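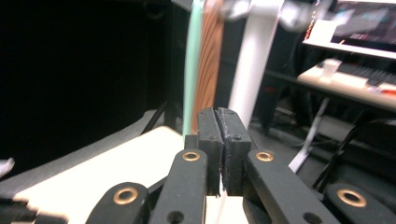
Finger pads, right one fraying on the inner edge.

February, 9:40 am

Back on the Dekel record. Transfer of side two from the quarter-inch reel is done, 24-bit, one pass at 7.5 ips. The file is called dekel_s2_flat and lives in the Statach folder with side one. Please don't normalize it yet.

Level drops on the left channel in the organ intro of "Flukovley". Cleaned the heads, ran it again, same drop at the same spot. It's on the tape. Nuanchan K. thinks the mixdown was done that way and I half agree, but the snare stays put when the organ goes down, so it could be a fader move and not a dropout. Leaving it alone until the band has heard it.

Tempo on the dub version sits at 92 bpm at the top and drifts. By the last chorus it's nearly 2 bpm slower. Tried warping it to a grid and the bass and the skank stopped leaning on each other. Undid all of it. Added the drift to the session notes so whoever cuts the video doesn't fight it.

11:15

Spring reverb hums again when the desk lamp is on. Moved it to the other outlet strip, better. Needs a proper ground check.

Horn overdubs: take 4 for the first chorus, take 7 for everything after. Trombone is flat on the long note in 7 and I'd keep it. Nuanchan Hemmin wants to comp the last bar from take 5. Fine by me, but print both.

2:30 pm

Melnychuk called about the pressing. They want the sides under 19 minutes each or they'll cut it quieter. Side one is OK. Side two runs long with the dub on it. Options are to fade the dub early or move "Porch Light" to side one and drop the spoken intro. Asked them to hold job 3632 until we answer.

Rough masters to the drummer tonight - he only listens in his van, so a CD as well.

To do
- test tone on the second reel before threading it
- new splicing tape, the old roll is oozing
- lyrics for the insert, verse three is still missing a line
- ask Hemmin where the good DI box went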